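Otera 布偶小铺
首页 / 毛绒玩偶 / 兔子 / Ornel 长毛兔

Ornel 长毛兔（薰衣草色）
货号：1002
颜色：薰衣草灰紫（另有燕麦、雾蓝，系列共3色）
设计：Humaira Afridi
状态：有货，Piltbridge 店里也可以自提

终于轮到它上架了！Ornel 是我们今年最想介绍给大家的一只兔子，从第一版纸样开始就在店里的工作台上躺着，来来往往的客人都要摸一把，问一句什么时候卖。现在可以回答了：已经在卖，薰衣草色这一批也都梳好毛、剪好线头，排在架子上了。

它是一只很松弛的兔子。耳朵长，毛也长，抱起来软塌塌的，往沙发角落里一塞就能自己找个姿势待着。我们店里做过不少规规矩矩的短毛兔，耳朵笔挺，四肢对称，摆在架子上一个样子。Ornel 走的是另一条路，毛会乱，乱了也好看，睡一觉起来脸边的绒毛会翘起来一撮，用手捋两下又服帖了。喜欢整齐的朋友可能要适应一下，喜欢毛茸茸的朋友，嗯，你大概已经在找购物车按钮了。

关于这个颜色

薰衣草色最难做。偏粉一点像糖果，偏蓝一点又显得冷，在灯下和窗边看还会差出半个色号。Humaira 前前后后打了好多次色样，钉满了一整块软木板，最后选中的这个带着一点灰，白天看是淡紫，傍晚光线暗下来就变得更灰、更安静。我们觉得放在卧室里特别好，跟白床单、浅木色柜子、旧旧的格子毯都合得来。

肚子和口鼻那一圈是白色的。打样的时候试过全身一个颜色，也挺好看，可是脸上的表情会糊进毛里，远一点就看不出它在笑了。加了白色之后五官一下子就清楚起来，肚子那块白也让它有了正面，小朋友抱的时候很自然地就会把脸埋过去。

耳朵里衬用的是浅粉色，短绒，和外面蓬松的长毛手感差别很大。很多人第一次摸到会停下来，翻过来再摸一遍。我们自己也是！搓耳朵内侧这件事有点上瘾，先提醒一下。

脸上的小细节

Humaira 画脸的时候坚持要给它加睫毛，粉色的，往外散开的几根，配上腮边一小团粉红。我们起初担心会太甜，样品拿到手就都不说话了。嘴巴只有一条浅浅弯起来的细线，弧度很小，从不同角度看表情会有点不一样，有时候像在偷笑，有时候像刚睡醒。

眼睛是深棕色，带一点亮光。这个颜色比纯黑柔和，和灰紫色的毛放在一起不会太跳。

还有那一抹绿。身上这么多粉和紫，总得有个地方透透气，所以配了一个偏薄荷、偏青蓝的小饰结。丝带在不同光线下颜色变化挺大的，暖光里绿一些，冷光里蓝一些，收到以后觉得和屏幕上有出入的话，拿到窗边再看看。

面料和手感

外层长毛来自 Abbasi，一家我们合作了很久的面料商。他们家的长毛布底子织得密，毛根站得住，拿手指逆着拨开，不太容易看到底布。我们裁片的时候沿着毛向走，头顶、脸侧、手臂的毛都尽量朝下，所以从头往下捋特别顺。反过来捋会变成一团云，也很好玩。

长毛布裁起来比短绒费工夫得多。剪刀只能剪底布，不能连毛一起剪断，不然接缝的地方会露出一条齐刷刷的边，像给兔子剃了个头。我们的做法是从背面用刀尖一点一点划开，缝合之后再用针把夹进缝里的毛一根根挑出来。挑毛是整只兔子里最花时间的一步，也是摸起来差别最大的一步。挑得好，接缝几乎找不着。

口鼻和肚子的白色部分同样是长毛布，毛稍微短一点。和紫色相接的位置，两种毛会互相盖住一点点，边缘看着毛毛的，我们特意留着没有修齐。

里面塞了什么

身体和头是聚酯纤维棉，分两种松紧：头塞得实一些，脸型不容易走样；身体塞得松一些，抱着会往下陷。屁股里另外缝了一个小布袋，装着玻璃珠，袋口双层锁边，再包进棉花里，隔着毛摸得到一点沉甸甸的感觉，摸不到颗粒。

有了这一小袋配重，它坐着就稳多了。放在书架边、窗台上、枕头旁都能坐，背后有个东西靠着会坐得更久一些。整只大约278克，单手拎着耳朵走没有负担（虽然我们会心疼），塞进背包里也不占分量。

手臂和脚里棉花给得很少，尤其是手臂和身体相连的那一截，几乎是空的。这样手臂可以垂下来，也可以抬起来搭在别的东西上，给娃娃穿背心的时候也好套。耳朵里什么都没塞，完全靠两层布自己的厚度，平放时会摊开，拎起来就软软地耷拉着，塞到枕头底下压一晚也不会硌到谁。

耳朵长17厘米，这个尺寸我们改过好几回。短了像别的动物，再长又会老是扫到脸。现在这个长度刚刚好可以在脑袋后面打一个松松的结，小朋友很爱这么玩，打完记得解开，毛压久了会有折痕。 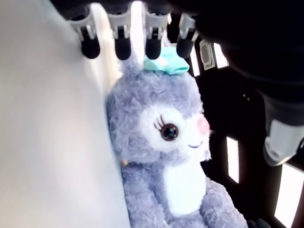
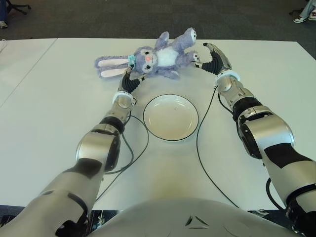 到手之后先做什么

兔子在袋子里待过一段路，毛会有点扁。拆开以后先别急着判断它蓬不蓬，按下面的顺序来一遍，精神头就回来了。

先拎着身体轻轻抖几下，把浮毛抖掉。新的长毛布多少会带一些裁剪时留下的碎毛，头几天抱的时候衣服上可能粘到，之后会越来越少。深色毛衣暂时离它远一点。

接着用手指从肚子往背后揉，把压成一块的棉花揉松。身体那部分揉得越久越软，可以边看电视边揉，特别解压。头部不用揉，棉花是塞实的，揉多了脸颊反而会一边高一边低。

再用宽齿梳顺着毛梳一遍。脸上的睫毛和嘴巴是绣线，梳子绕开走。耳朵内侧短绒不用梳，手掌抹平就好。

最后放在通风的地方晾半天，散一散包装袋的味道。喜欢更蓬一点的，可以用吹风机冷风从远处扫一扫，边吹边拿手拨。

清洗

先说结论，能手洗就手洗，也别洗得太勤。长毛布洗多了毛尖会打卷，手感会慢慢变成另一种东西，有人觉得更可爱，有人会难过好几天。

局部脏了最好处理。口鼻和肚子是白的，最容易沾上饼干屑和果汁，拿一块湿布蘸一点中性洗衣液，顺着毛擦，再换干净的湿布把泡沫带走，用干毛巾按一按。擦的时候别来回搓，毛会打结。果汁这类带颜色的东西越早擦越好，留到第二天就得多擦几遍。

整只要洗的话，准备一盆凉水，洗衣液倒进去先搅开，再把兔子放下去按压，让水从毛里进出。按到水不再变浑就换清水，多换几遍，直到没有泡沫。耳朵单独捋一捋，里衬那面脏得比较明显，很多孩子睡觉时就捏着那里。

拧是绝对不要拧的，配重袋和身体之间只有几处固定线，拧狠了会移位。用大毛巾把它裹起来，像卷寿司一样卷紧，坐上去压一会儿，水就吸走大半了。换一条干毛巾再来一次更好。

然后平放着晾。挂耳朵晾会把耳朵根拉长，夹脚晾配重袋又会往头那边跑，怎么想都是平放最省心。中间翻几次面，毛半干的时候梳一遍，这一遍很关键，趁着还有潮气把毛理顺，全干之后才会一根根站起来。厚的地方干得慢，屁股那一块要多等等，捏着里面发凉就是还没干透。

不能用的：烘干机、熨斗、漂白剂、柔顺剂。柔顺剂会在毛上留一层膜，头一天滑溜溜的，过几天就开始粘灰。

太阳底下暴晒会让紫色变浅，朝南的窗台坐久了，面向窗户那半边和另外半边会变成两种紫。想让它看风景的话，隔一阵子给它换个方向。

梳毛小课堂

店里问得最多的就是毛。我们自己也养着好几只样品，经验攒了一些，一并写在下面。

打结多半出现在腋下、脖子和脚底，都是蹭得最多的地方。发现小结先用手指撕开，从毛尖往毛根一点一点来，直接上梳子会扯到底布。结已经变硬的话，喷一点清水，等它软下来再撕。实在撕不开的小疙瘩可以用尖头小剪刀剪掉，剪刀竖着伸进去，和毛的方向平行，剪完周围的毛会盖过来，看不太出来的。

梳子选宽齿的，齿尖要圆。宠物用的针梳有人推荐，梳完确实蓬得惊人，但毛也掉得惊人，偶尔拍照前来一次可以，天天用就算了。

脸颊两侧的毛偏长，时间久了会往眼睛前面跑。用手指沾一点水往后抹，抹完拿手掌按住片刻。剪短也可以，一次只剪一点点，剪完退远看一看再决定要不要继续。我们有只样品的左脸就是这样越剪越短的，现在坐在收银台后面，谁都认得它。

换季收起来的时候，用透气的棉布袋，别抽真空。长毛被抽扁了再放出来，折痕要梳很久。

适合谁

三岁以上的孩子可以放心抱着玩。里面有玻璃珠配重，外面有饰结和丝带，三岁以下的小朋友请在大人看着的时候玩，睡觉时收走。婴儿床里什么玩偶都别放，再可爱也别放。

如果家里有更小的宝宝，又特别喜欢这个样子，下单时备注一句「不要配重，不要丝带」，我们可以换成全棉花的做法，把饰结拆掉。这样做出来的 Ornel 会更轻，坐不太稳，别的都一样。全棉花的要等我们单独做，没有现货那么快。

大人也很适合。真的！我们卖出去的玩偶有相当一部分是买给自己的，放在办公椅上、放在副驾驶、放在行李箱最上面一层。Ornel 的身体有点往下陷，垫在手腕下面或者抱在怀里看书都舒服，冬天还能暖手。

有宠物的家庭，请把它放高一点。狗特别喜欢长耳朵的东西，猫则会把它当成同类来踩，我们收到过不少这类送修。

可以配着用的东西

衣服方面，店里小号和中号背心都能穿，中号宽松一些，毛不会被压扁。针织围巾也好看，灰紫色配芥末黄或者砖红都很出彩，配白色会更斯文。系带子的衣服在背后打结，前面的白肚皮就能露出来。

Ornel 很适合玩过家家。手臂软，可以搭在桌边，坐在小椅子上时背后垫一块折起来的手帕，就能在茶会上待一下午。孩子给它盛什么，它都吃得一本正经。桌面上如果有真的茶水，胸前围一块餐巾，洗白色长毛的人会感谢你的。

睡觉的时候可以躺着，耳朵往后摊平，占地方不大，单人枕头边上刚好放得下。

自己动手的人看过来

纸样我们也单卖，和成品用的是同一套，包括耳朵、身体、手臂、脚和口鼻的裁片，附毛向箭头和挑毛的图解。没做过长毛布的话，建议先拿一块边角料练练划布和挑毛，手感找到了再裁正式的。缝份比短绒布多留一点，长毛布边缘容易散。

Abbasi 的长毛布按块出售，一块够做一只兔子，剩下的还能做一对小耳罩。白色和浅粉色里衬另外配，量很少，买材料包就都有了。

脸部绣线的颜色写在纸样背面。嘴巴的弧线请先用水消笔画好，贴在镜子旁边看一看再绣，镜子里能看出歪没歪。口鼻上的毛会挡针，绣之前把那一小块毛往两边压开，绣完再放回来。我们自己绣嘴巴也会拆，拆几次都正常。

有一步很多人问：配重袋怎么固定。在身体翻到正面、棉花塞到一半的时候放进去，用长针从屁股底下穿两三针带住，再继续塞棉花把它包起来。先固定再塞，位置就不会跑。

修补

从我们这里买的 Ornel 都可以送回来修。线缝开了、眼睛松了、棉花塌了、耳朵被咬了，先发几张照片过来，我们看过之后告诉你能修成什么样，需不需要补料。眼睛松动的请先把兔子收起来，别再给孩子玩，等修好再说。

补料会尽量用同一批布。隔得久了批次可能不同，颜色会差一点点，我们会先拿小样给你看。有的家长特意要求留着旧的那一块，打个补丁盖上去就好，这种我们也很乐意做。

丝带起毛或者丢了，来信说一声，给你寄一条新的。自己换也简单，原来的线脚剪开，新的压在原来的位置缝上几针，线头藏到毛里。

规格一览

名称：Ornel 长毛兔
货号：1002
颜色：薰衣草灰紫，白色口鼻与肚皮，浅粉色耳朵里衬
耳长：17厘米
重量：大约278克（手工填充，每只略有出入）
外层：聚酯纤维长毛布，Abbasi
填充：聚酯纤维棉，臀部玻璃珠配重（双层布袋）
五官：深棕色眼睛，绣线嘴巴，粉色睫毛与腮红
配饰：丝带饰结
清洗：凉水手洗，平放晾干
建议年龄：三岁以上
包装：棉布袋，附梳毛卡片

选颜色时的一点想法

薰衣草色最耐看，也最显干净，平时沾点灰看不太出来。燕麦色更暖，毛看着更蓬，白色口鼻没有那么突出，整张脸会更温柔。雾蓝是系列里最冷静的一只，睫毛和腮红反而显得最俏皮。

想买两只做伴的，薰衣草配燕麦是我们店里最喜欢的组合，一冷一暖，坐在一起像刚吵完架又和好了。薰衣草配雾蓝也有人买，光线暗的时候两只会越来越像。

送人的话，不知道对方喜好就选薰衣草。包装袋上可以绣名字，中文、字母都行，字多了要等得久一点。绣名字的袋子不方便退换，下单前请再核对一遍写法，尤其是同音字。

自提和寄送

Piltbridge 店里有样品，可以摸，可以抱，也可以把架子上的几只都拿下来比一比。手工做的兔子每只表情都有细微差别，很多客人会挑很久，慢慢挑，我们有茶。想要嘴角更弯的、毛更乱的、耳朵更垂的，线上下单也能备注，我们会照着找一只最接近的。

寄送用纸箱，兔子先装进棉布袋，四周垫纸，不抽真空。箱子会比你想的大一些。收到以后如果毛压得厉害，回到前面「到手之后先做什么」那一节，照着来一遍。

六月店里会补一批燕麦色，薰衣草色一直有在做，暂时卖空了也可以登记，做好就写信通知。

客人的话

「耳朵里面那层粉色的绒，我女儿睡前一定要捏着，出门旅行忘了带，差点折返。」

「买的时候以为是给孩子的，现在在我书桌上。」

「洗过一次，按说明平放晾的，半干的时候梳了一遍，比刚买来还蓬！就是等屁股干等了好久。」

「毛真的会掉一点，前几天黑裤子上都是，后来好了。颜色很美，比我想的灰一点。」

「嘴巴那一笔太会画了，我心情不好的时候看它，总觉得它知道些什么。」

设计者的几句话

Humaira Afridi：我小时候有一只旧兔子，毛都秃了，耳朵被我捏得薄薄的，可是脸还在。所以画 Ornel 的时候，我最在意的是毛旧了以后它会变成什么样。脸上的线都绣得比较深，颜色也选得稳，我希望长毛慢慢变短、变卷之后，那个小小的笑还清清楚楚。要是你家的 Ornel 已经被抱得不成样子了，请一定拍给我看，我最爱看这种照片。

相关商品

Ornel 长毛兔（燕麦）
Ornel 长毛兔（雾蓝）
Ornel 纸样与材料包
中号针织背心
宽齿圆头梳
备用丝带，薄荷绿

有别的问题可以直接写信到店里，或者在营业时间打电话。绣名字和全棉花版本请在订单备注里写明，我们确认过后再开始做。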